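Pladov Entry Lock, Set-up Guide
Section 6: Mounting and Aligning the Strike Plate

6.1 Before you begin

This section covers the strike plate for outward-opening metal doors. For wood doors, use the Cistent adapter and follow the sheet packed with it. Complete Section 5 (lock body and spindle) before starting.

Remove the factory film from the lock face. Wipe the handle, the post and the edge of the door with a dry microfiber cloth. Do not use solvent on coated metal.

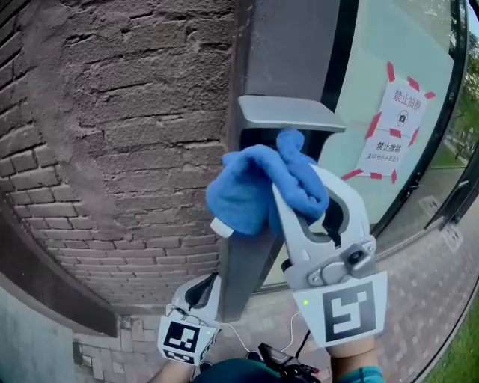
Check that the door closes under its own weight from a half-open position. If it stops short, adjust the hinges first. A strike plate fitted to a sagging door will have to be moved later, and the old screw holes cannot be reused.

Tools required:
Screwdriver, medium cross-head
Center punch
Drill with bit to match the supplied screws
Steel rule
Pencil or scribe

CAUTION: Wear eye protection when drilling metal. Keep the door wedged open during all drilling.

6.2 Marking the position

1. Extend the latch bolt by turning the key one full turn toward the hinge side, then release it.
2. Coat the tip of the bolt with pencil graphite.
3. Hold the handle down, close the door fully, and release the handle so that the bolt touches the post.
4. Open the door. The graphite mark shows the height of the bolt centerline.
5. Measure 88 mm down from the upper screw hole on the paper template and confirm that the line printed there meets the mark. If it does not, move the template, not the mark.
6. Punch both screw centers.

Note: Templates printed before March have the upper and lower labels reversed. The hole spacing is correct. Turn the template over and continue.

6.3 Fitting the plate

1. Drill both pilot holes square to the post.
2. Remove all chips from the holes and from the bolt pocket.
3. Place the plate with the curved lip facing the approaching bolt.
4. Start both screws by hand. Do not tighten.
5. Close the door gently and check that the bolt drops into the pocket without pressure on the handle.
6. Slide the plate until side play at the door edge is 2 mm or less, then tighten the upper screw followed by the lower.

CAUTION: Do not use a power driver for final tightening. The plate will shift as the screws seat.

If the door is fitted with a Moradi closer, set the closer to its slowest speed until step 6 is complete. Restore the normal speed afterward and repeat the check in step 5.

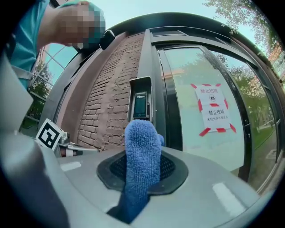

6.4 Checking operation

1. With the door open, turn the key through its full travel in both directions. Movement should be even.
2. Close the door and repeat.
3. If the key binds only with the door closed, loosen the plate and return to 6.3, step 5.
4. If the key binds in both positions, the fault is in the lock body. See Section 5.

6.5 Maintenance

Apply dry graphite to the bolt after every 200 hours of exposure to salt air, or once a year inland. Oil attracts grit and must not be used in the cylinder. Retighten the plate screws at the same time.

Replacement plates and screws are supplied by Vostdale. Quote the number stamped on the back of the plate.

Section revised November 9, 2021. Text: Győző Fodor. Technical check: Tipene Cartwright.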